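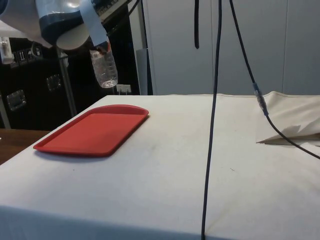

Figure 2. Table with white cloth, red tray, folded cloth and a clear plastic water bottle held above the table.

3.2 Table setting and choice of objects

The clearing task was studied on a single large table, placed in front of white cabinets in the kitchen room of the Dromby building. We wished to keep the setting close to what people have at home after a simple meal, but with few enough objects that each decision could be followed. Figure 2 shows three of the objects used in the study: the bottle, the tray and the folded cloth.

The table was covered with a white cloth in all sessions. In the pilot work we had used the bare table top, and several participants told us that it felt like an office. With the cloth on, they spoke about the table as a place for eating. The cloth was not changed between sessions on the same day, so small smudges stayed on it. Castillo (the first observer) noted that some participants tried to wipe these smudges before they touched any object. We coded this as cleaning and kept it apart from clearing.

The red tray has a low rim and rounded corners. It was chosen from the Rotance range for its strong colour, which is easy to find in the recordings against a white ground. It was laid flat on the left half of the table and was not lined up with the table edge. We left it at an angle on purpose. When the tray was set straight in the pilot, participants seemed to read it as part of the table and put nothing on it.

The bottle deserves a longer comment. It is light and transparent, and its ridged sides give way when pressed. In the instructions we called it only "the bottle", and we did not say if it was rubbish or something to keep. A little water was left in it before each trial. In the interviews, 41 participants said that this small amount of water made them unsure - an empty bottle goes to the bin, but one with water in it may still belong to somebody. A further 40 said they had not thought about the water at all. The remaining 2 gave no clear answer.

The folded cloth was kept towards the back on the right side. It is off-white, and so it differs very little from the table cover. El Sherbiny, who coded the recordings a second time, found that it was the object most often left in its place. We return to this point in Section 5, where we compare it with the coloured cloth from the July sessions.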